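Gramumov Practice Table: Your Questions Answered

Thanks so much for stopping by! Gramumov is our simulated robot arm and tabletop, made here at Chege for people who would like to learn pick-and-place work before they spend real money on a real arm. We get a good many letters, and the same questions keep turning up in them, so we've gathered our answers on this page.

Do I need to own a robot?

No, you don't. Everything runs on your computer, and plenty of our customers have never been in the same room as an arm. If you do have one at home or at school, you can keep it switched off while you work through the lessons.

What comes with the starter package?

You get the arm, the table, 40 short lessons and a year of updates. The lessons begin very gently (the first one is mostly moving a single joint back and forth until you feel at home) and get a good bit harder by the end, so please don't worry if you need a few evenings for the later ones.

What does the cube lesson look like?

It's the one people write to us about most, and we're fond of it too. You have a red cube and a green cube to work with, and your job is to bring them together on the white mat. In the layout we've put on this page, the red one is already on the mat and the green one is out on the open table to the right, so the green cube is the one to go after. 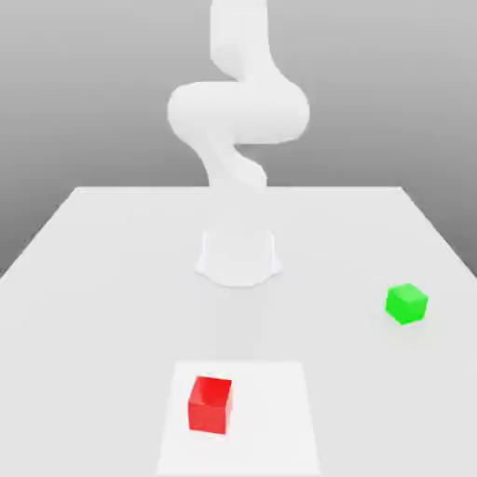
Why is everything so plain?

We like it plain! Earlier versions had a workshop behind the table, with shelves and a window, and Kittipong Phuthong, who writes our lessons, found that beginners spent their time looking at the shelves. With a gray background and a white arm, your eye goes straight to the colored cubes.

Can I move the cubes myself?

Yes, please do. Open the Layout menu, drag a cube wherever you like on the tabletop, and press Save. There are 1,000 ready-made layouts as well, if you'd sooner let us do the arranging.

Will my program work on a real arm afterward?

Some of it will, with patience. The order of your moves usually carries over nicely, but grip strength and speed will need tuning again, and we'd ask you to go slowly the first few times.

Is there a price for schools?

There is. A classroom license covers every computer in one building and costs $950 a year. Write to our Clivutville office and tell us a little about your class.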